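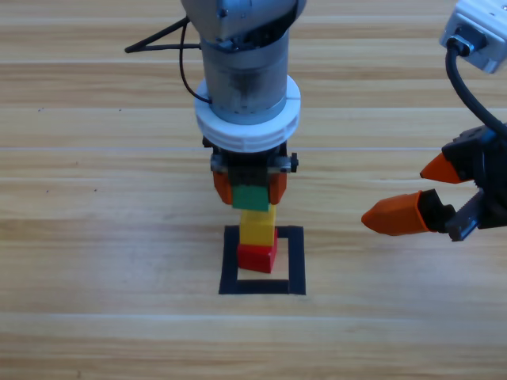
Minutes of the Stoda bench safety and faults meeting, 5/29/25

Present: Alistair Ogilvie (chair), Skye Lamont, Fergus Moncrieff, Ruairi Munro
Apologies: Alistair Tennant

1. Previous minutes
Accepted with no changes.

2. Contact between arms
Fergus reported that the two arms touched on the block stacking job. The top arm was setting down the green block when the side arm started its move toward the taped square. The fingers met and the side arm stopped on a force fault. The top arm did not stop. No one was hurt.
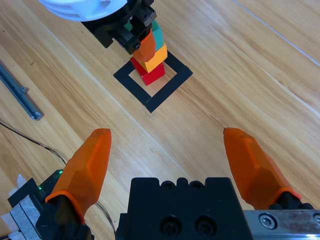 Ruairi has been through the log. The side arm's release signal was sent 800 milliseconds early, after the timing file was edited for the Gudum trial. The edit was not written up. Skye said the stop on one arm should have stopped both, and she regards that as the more serious fault. Fergus agreed. The stop link was disabled in the controller settings and it is not known when.

3. Checks since the fault
Fingers and mounts on both grippers have been inspected. One mounting screw on the side gripper was found loose and has been tightened. Cable runs were looked over and no damage was found. 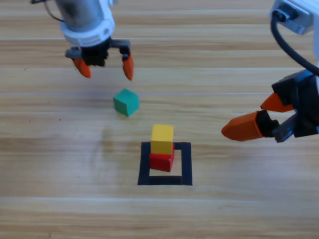
Ogilvie asked whether the job could carry on in the meantime. Agreed that it can, at reduced speed, with one arm moving at a time and a person at the stop button. Hands stay off the table while either arm is powered.

4. Spare parts
Grolance has quoted 445 dollars for a replacement set of fingers. Approved. 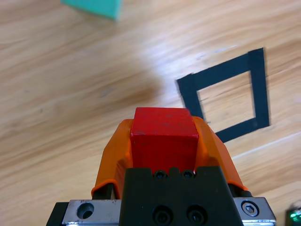 Delivery is expected in August. The present set stays in use until then and is to be checked at the start of each shift.

5. Actions
Ruairi: restore the old timing file and lock it.
Skye: re-enable the stop link and test it from both arms, 3 times each.
Fergus: write up the fault and send it to Tennant.

Next meeting to be set once Skye's tests are done.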